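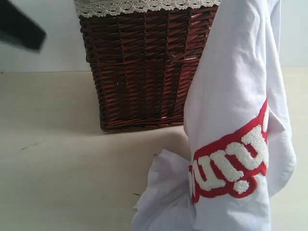 Why does the first blood pressure reading of the morning so often come out higher than the second?

Mostly because people haven't been sitting still for long when they take it. They've walked to the kitchen, found the cuff, fought with the sleeve, and the heart is still catching up.

3.2 What the home readings looked like

I'll admit I went into this part of the study expecting a mess. I'd asked 13 people from the Marari clinic to take their own pressure at home every morning for two weeks, with a Brindero upper-arm cuff and a paper sheet, and I know what my own paper sheets look like by the second weekend. They did much better than I would have! Most of the sheets came back full, and the gaps were mostly where you'd guess, on travel days and holidays.

Each person took a pair of readings, one straight after sitting down and one after a 10-minute rest in the same chair. The first reading was usually the higher of the pair. I plotted the pairs by day (Figure 3 in the supplement) and the gap between the lines narrows as the days go by, though it never quite closes. My best guess is that people got used to the cuff. Some of it could also be that they started sitting down earlier, out of habit, before they wrote anything down — the sheet didn't ask, and I wish it had.

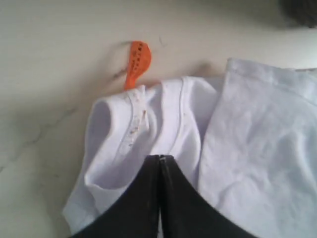 The evening readings are harder to talk about. I left them optional, so the people who took them were probably the keener ones, and I wouldn't compare them with the morning set too closely. They also came after dinner for one person and before dinner for another, with coffee anywhere in between. I've kept them in the supplement for anyone who wants them, but nothing in the next section leans on them.

3.3 Paper sheets and the Stimia app

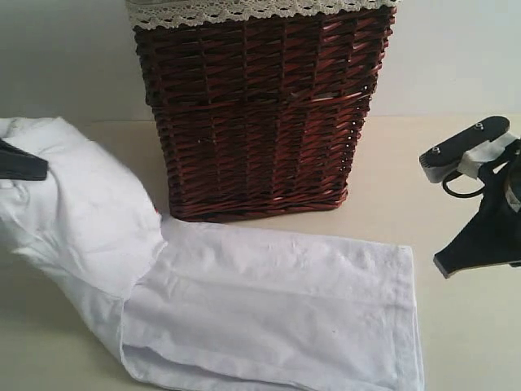

Reading time for this section: 2 minutes

Partway through March a few people asked if they could type their readings into Stimia and skip the paper. I said yes, as long as they kept the sheet going too. The two records mostly agreed. Where they didn't, the typed number tended to be the rounder one, ending in a zero, and I took the paper figure each time.

I had hoped to run the same comparison at the Galbraith site, where the patients are older and more of them take pills for their pressure. We ran out of cuffs, so that group only has clinic readings and I've left them out of the home analysis. Their numbers are in the next section, along with the nurses' notes on arm position and cuff size.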